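Kallow Room Dehumidifier
Section 4: Placing the unit and first start

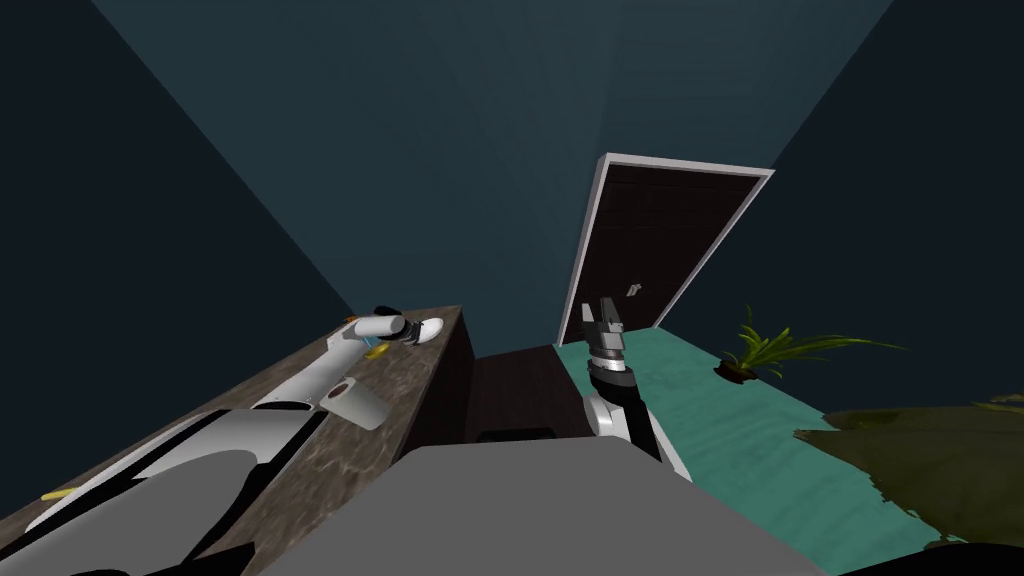
Where should the dehumidifier go in a room with one door?
Place it on the floor near the middle of the longest clear wall, with the air outlet facing into the room. Keep it out of corners and away from curtains.

4.1 Before you begin

Let the unit stand upright for the settling time printed on the label on the rear panel. The compressor oil moves during shipping and must drain back before the motor runs. If the carton was delivered on its side, double the settling time.

You will need:
- a level spot on a hard floor or low carpet
- a grounded wall outlet within reach of the power cord
- the drain hose and hose clamp from the accessory bag, if you plan to use continuous drainage
- a flat screwdriver for the clamp

CAUTION: Do not use an extension cord or a power strip. Do not run the cord under a rug.

4.2 Clearances

Leave 40 cm of open space behind the unit and on both sides. The intake grille is at the back, and a blocked grille makes the coil ice up. Leave the same distance above the unit if it stands under a shelf or countertop.

The cabinet is 594 mm high and 460 mm wide with the handles folded. Check these measurements before you decide on a closet or an alcove. Running the unit inside a closed closet is not recommended.

Keep windows and outside doors shut while the unit is running. Inside doors may stay open if you want to dry the next room as well, but drying will take longer.

NOTE: In a basement, stay clear of the floor drain cover and the sump lid. The casters can drop into the slots and tip the unit.

4.3 Fitting the casters

1. Remove the water bucket and set it aside.
2. Lay a folded towel on the floor and tip the unit forward onto it. Two people should do this on the larger model.
3. Push each caster into its socket until it clicks. The two locking casters go at the front.
4. Stand the unit upright again.
5. Press both locks down with your foot.
6. Wait out the settling time again before you plug in.

Casters are optional. The unit may also stand on its molded feet.

4.4 Bucket drainage

1. Slide the bucket in along the rails until it stops.
2. Check that the float moves freely. It is the small white block on the left side of the bucket.
3. Look at the FULL light after you plug in. If it is on with an empty bucket, the bucket is not seated. Pull it out and push it in again, keeping it level.

When the bucket fills, the compressor stops and the FULL light comes on. The fan may go on running for a few minutes. Empty the bucket into a sink or floor drain. Do not drink the water or give it to animals, and do not use it in a humidifier or steam iron.

4.5 Continuous drainage

Use this method if the unit will be left alone for more than a day or two.

1. Unplug the unit.
2. Unscrew the drain cap at the back and pull out the rubber plug. Keep both in the accessory bag.
3. Slide the clamp over one end of the hose.
4. Push the hose onto the drain spout as far as it will go, and tighten the clamp. Do not overtighten. The spout is plastic.
5. Run the other end to a floor drain. The hose must slope down for its whole length, with no loops and no rise.
6. Leave the bucket in place. The unit will not start without it.

The supplied hose is 170 cm long. If the drain is farther away, fit a longer garden hose with the threaded adapter (Provier part, sold separately). For a drain higher than the spout you need the Agarwal condensate pump kit. Follow the sheet packed with the pump.

CAUTION: Do not leave the hose end under standing water. Water will back up into the drain pan.

4.6 First start

1. Plug the cord into the wall outlet. The panel lights flash once.
2. Press POWER.
3. Press MODE until AUTO is lit.
4. Set the humidity to 50 percent with the arrow keys.
5. Set the fan to HIGH for the first day.
6. Check that air is coming from the top outlet and that you can feel a slight pull at the back grille.

It is normal for the compressor to wait three minutes before it starts. The same delay applies whenever the power has been off. Do not keep pressing POWER during the delay, as each press begins it again.

The air from the outlet is warmer than the room. A small room may feel a few degrees warmer by evening.

4.7 The first week

The bucket may fill quickly during the first days. Carpets, drywall, books and furniture all give off moisture long after the air feels dry. Once the display holds at the set level, change the fan to LOW.

If the room still feels damp at 50 percent, lower the setting by five percent and wait a full day before changing it again. Settings below 40 percent are of little use in most homes and can dry out wood floors and musical instruments.

In a room that drops below 5 °C (41 °F), switch the unit off and empty the bucket. In unheated basements this usually means storing the unit from December until spring. Unhook the drain hose as well, and let it run empty before you coil it.

4.8 If the unit does not start

No lights: Check the outlet with a lamp. Press the RESET button on the plug.

FULL light on: See 4.4, step 3.

Lights on, fan running, no water: The room may already be below the set level. Lower the setting and wait ten minutes.

DEF shown on the display: The unit is melting frost from the coil. Leave it running. If DEF comes back every hour, check the clearances in 4.2 and clean the filter as shown in Section 5.

Rattling: Check that the bucket is fully in, the casters are locked and the cord wrap is folded flat.

If none of this helps, unplug the unit and contact the Vesport service desk. Have the serial number ready. It is on the same label as the settling time.

Text revised 19 October 2024, W. Solheim

Kallow Home Products | Service desk: Vesport | Manual questions: Wenche Solheim, Technical Publications | © Kallow. All rights reserved. | Back to top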